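Chapter 3
Setting Up a Household Budget

Before you read
Think about the last time your household ran short of money before the end of the month. What bill came in that you had not planned for? Was it a new kind of expense, or one that comes every year?

Key terms: fixed expense, variable expense, irregular expense, net income, sinking fund

Most people know what they earn. Far fewer can say what they spend, even to the nearest hundred dollars. Rent and car payments are easy to remember because they are large and the same every time. Groceries, birthday gifts, parking and school supplies are harder to keep track of, and they are often where a budget goes wrong.

A budget is a written plan for the money that will come in and go out over a set period. The period is usually a month, since most bills are monthly. If you are paid every two weeks, you can still use a monthly budget, but you will need to decide which paycheck covers which bills. We return to this in the second section of the chapter.

The chapter follows one household through its first attempt at a budget. Kerttu Koivisto and Ho-yin Tseng share a rented house in Mastdale with their two children. Kerttu works full time in the billing office at Woltel, a regional phone company. Ho-yin drives a delivery route for Curport and is paid by the shift, so his income changes from week to week. They kept every receipt for a month and then sat down one evening to sort them.
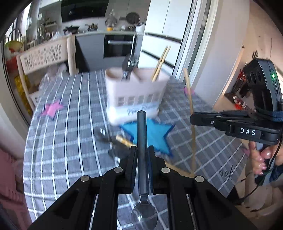
Mastdale, April

The sorting took longer than they expected. Kerttu made one pile for food, one for the car and one for the house, and by the end of the evening the largest pile was the one with no name. It held a dentist's bill, a field trip fee, two library fines, a pair of rain boots and the yearly renewal on the car registration. Together these came to nearly $700.

None of these costs was wasteful. The trouble was that the family had thought of each one as a surprise. The registration comes due every spring, and the children outgrow their boots every year. Costs like these are called irregular expenses. They do not arrive monthly, but they do arrive, and a budget that leaves them out will fail in any month when one turns up.

Fixed expenses are those that stay the same from month to month, such as rent, insurance and loan payments. Variable expenses come up every month but in different amounts. Food, gas and electricity are the usual ones. Ho-yin had listed the electric bill as fixed because it is paid on the same day each month. The date has nothing to do with it – what matters is whether the amount changes.

Income has to be sorted as well. Kerttu's pay is steady, and she used her net income, the amount left after taxes and other deductions. For Ho-yin's pay, they looked back over 13 weeks of pay stubs and used the lowest week as their starting figure. This is a cautious method. Some planners prefer an average, and the third section compares the two using the same set of stubs.

They also opened a second savings account for the irregular expenses and arranged for money to move into it on each payday. An account used in this way is called a sinking fund. To find the monthly deposit, add up a full year of irregular expenses and divide by 12.

Check your understanding
1. Explain the difference between a variable expense and an irregular expense.
2. Why did Kerttu use net income instead of her full salary?
3. List four irregular expenses in your own household and the month in which each one usually comes due.

3.1 Keeping a Spending Record

A spending record can be kept in a notebook, on a spreadsheet or in a phone app. Pick the one you are most likely to have with you when you pay for something. Write down the date, the amount and what the money was for. Store names alone are not enough, as one receipt may cover groceries, a shower curtain and a prescription. Split these on the day you buy them, while you still remember what each item was.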